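Section 4. Installing the Brutelo Entryway Drying Shelf

4.1 Before you start

The Brutelo is a wall-mounted, low-heat drying shelf for footwear, gloves and hats. It is supplied with one heating plate, one control box, two brackets, a drip tray and a bag of fixings. Check the contents against the packing list on the inside of the carton lid. If a part is missing, do not start the installation.

You will need a drill, a level, a pencil, a medium cross-head screwdriver and a stud finder. Wall plugs for masonry are in the bag marked M. Screws for wood studs are in the bag marked W.

CAUTION: Turn off power to the outlet at the breaker panel before drilling near it. Check for pipes and cables behind the wall.

4.2 Choosing a position

The shelf needs an upright wall, a grounded outlet within reach of the supplied cord, and free air on both sides. Do not mount it above a radiator, inside a closed cabinet or behind a door that opens against it. Extension cords must not be used.

Floors in front of the shelf will get wet. Tile, vinyl and sealed concrete are suitable. On bare wood, lay a mat that reaches past both ends of the drip tray.

4.3 Mounting the brackets

1. Hold the paper template against the wall and set it level. Tape it in place.
2. Mark the four holes. On a stud wall, at least one bracket must be fixed to a stud.
3. Remove the template and drill. Clear dust from masonry holes before inserting the plugs.
4. Fix the left bracket first, tightening the upper screw fully and the lower screw by hand.
5. Fix the right bracket the same way. Lay the level across both brackets and adjust.
6. Tighten the lower screws.

NOTE: The slotted holes allow a small sideways adjustment. If the brackets are still out of line after this, drill new holes. Do not bend the brackets.

4.4 Fitting the plate and control box

1. Slide the heating plate onto the brackets from the front until both catches click.
2. Pull the plate toward you. It must not move.
3. Push the control box onto the right end of the plate, with the dial facing out.
4. Route the cord through the clip under the right bracket.
5. Slide the drip tray into the lower rails – the lip goes to the front.
6. Restore power and plug in the unit. The lamp shows amber for a short time, then green.

If the lamp flashes red, unplug the unit and reseat the control box. If it flashes again, go to Section 9.

4.5 First run

Run the plate empty for 2 hours at the middle setting. A slight smell is normal on the first run and clears with an open window. Do not hang anything from the brackets during this time.

4.6 Loading

Shake off loose water and remove insoles before loading. Place footwear in a single layer with the openings facing up. Leather goes on the low setting only. Rubber boots may be dried on low or middle.

Slides, clogs and other open shoes do not need the shelf in most cases. Wipe them with a cloth and let them air dry at room temperature. A vented basket kept near the door is enough for storage once they are dry. 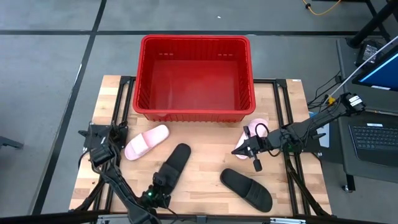
Loruvden, on the Flurkard owners' board: I put foam clogs on the low setting overnight and the soles curled up at the toe. Section 4.6 should say outright that foam is off limits, even on low.

The point is accepted for this edition. Foam and molded plastic footwear must not be placed on the plate at any setting.

4.7 Service counter

The control box records plate hours. To read the total, hold the dial in for a few seconds with the unit in standby. The display shows the total without a comma or unit, so 2841 means 2,841 hours. At 2,000 hours the service lamp comes on and the air filter must be replaced. The filter is Hedegaard part 19, sold singly.

1. Unplug the unit and let the plate cool.
2. Press the tab under the control box and pull the filter straight down.
3. Insert the new filter – arrow toward the wall.
4. Plug in the unit and hold the dial in until the service lamp goes out.

Resetting the lamp does not clear the total. Write the reading on the service card at the back of this manual.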